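We've had the Skeltance gripper kit on trial since August, so a few posts on how we're getting on with it. We paid for ours, no discount. 1/9

The kit is a parallel-jaw gripper, two sets of fingers, a flange adapter, one cable and a licence for Tunditix, the software that runs it. Ours cost £2000. Spare finger pads are £19 a pair. 2/9

Fitting was easy. Four bolts, plug in the cable, and Tunditix found it first time. The printed guide is poor though. Use the one on their site, it has the right bolt sizes. 3/9

We're testing it on a basket-packing job. Bread shapes are a good test for a gripper: curved, shiny, and no two sides the same. 4/9 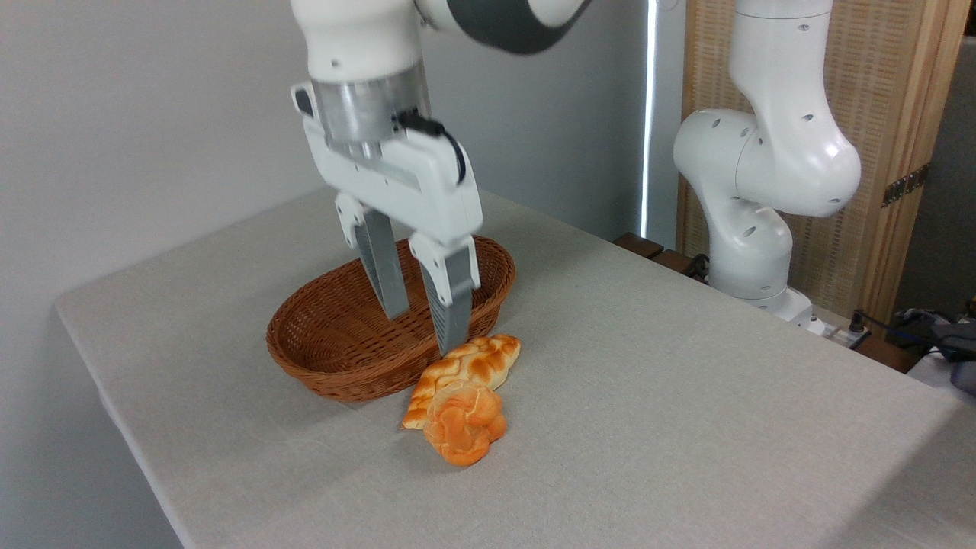 Urquhart Handling Team

Long textured pads on the fingers for this one. The braided roll and the knotted bun start on the cloth, one lying over the other, and the job is to get both into the wicker basket. Only the one arm is needed for it. 5/9

Results so far: 300 attempts, 81 per cent of them ended with the piece in the basket. Most of the misses were on the bun. If the fingers close too high they ride up over the top of it and you get nothing. Closing lower fixed a lot of that. 6/9

Things I don't like. The cable is too long and there's no clip for it on the housing, so you have to keep an eye on it when the wrist turns. The force setting goes in steps, and the jump from the second to the third is too big for anything soft. Tunditix also forgets the finger type if you restart it. 7/9

We had a Usik gripper on the same job before. It was quicker to open and close, but the fingers were short and the housing kept knocking the basket rim. The Skeltance clears it. Support is better too. I wrote to them on a Saturday and had a reply by the evening. 8/9

Would I buy it again? For mixed shapes at this price, yes. If you only pick boxes, get something cheaper. We're trying the short fingers next and I'll add the numbers to this thread. 9/9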